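School > Clubs > Robotics > Opinion

Let the robotics club do the laundry

Every August our club argues about whether to enter the Auer Cup again. Last year we spent 20 weeks on a machine that pushed blocks up a ramp, and 6 students got to drive it. The rest cut cardboard.

This year Bożena Pawlak asked for something duller – folding clothes. Each student holds a gripper in each hand and works the cloth with those alone, no fingers. I was against it. By the second Tuesday I had changed my mind.
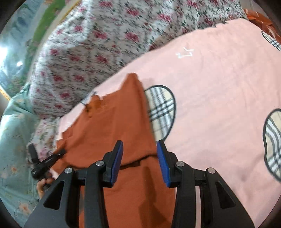
Hand-held grippers at work on an orange garment, with the near one open.

Cloth is hard. It slides, bunches and hides its own edges, and a student who has fought with a hem for ten minutes understands why a robot struggles with one. I never saw a ramp teach that. It also costs less. The cup took $1642 out of our budget, and the folding project has used $800 so far.

Some parents say there is no trophy in it. True. I would still drop the cup.

Ingeborg Rüegg

Filed under: Opinion, Student Projects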